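## 4. Fitting out the cabinet

You've reached the best bit of the Atton guide! The carcass is standing, the doors are on, and now it's time to decide what lives where.
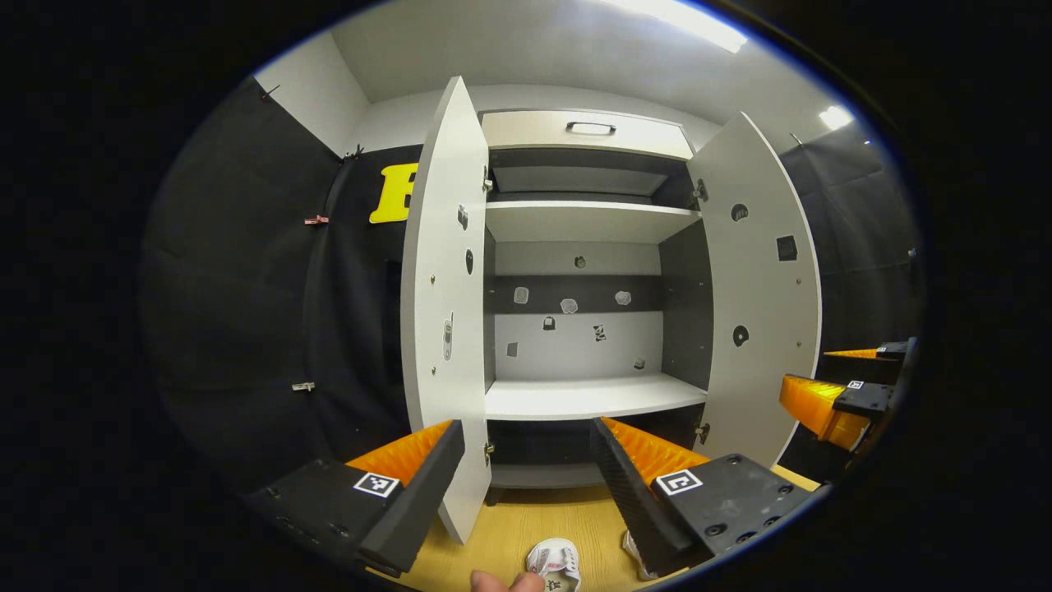
Give yourself 35 minutes and don't rush the shelves, as a good layout now will please you every single day.

1. Open both doors fully and wipe the inside with a barely damp cloth. Let it dry.
2. Lay the Ramis liner on the lower shelf and trim it 9 mm short of the front edge.
3. Put heavy things in first, low down: tins, jars, the big bag of rice.
4. Use the upper shelf for whatever you reach for most (ours is all tea, and it's glorious).
5. Save the drawer for small, flat things such as tea towels and string.
6. Close the doors gently, one at a time. If anything touches, move it back and try again.

**Note:** A Kárason 400 ml jar is a lovely size for dried herbs. Measure the gap between your shelves before you buy a set.

**Caution:** Keep fingers clear of the hinges when closing the doors. Never hang bags from the drawer handle.

Door still sticking? Go to page 37.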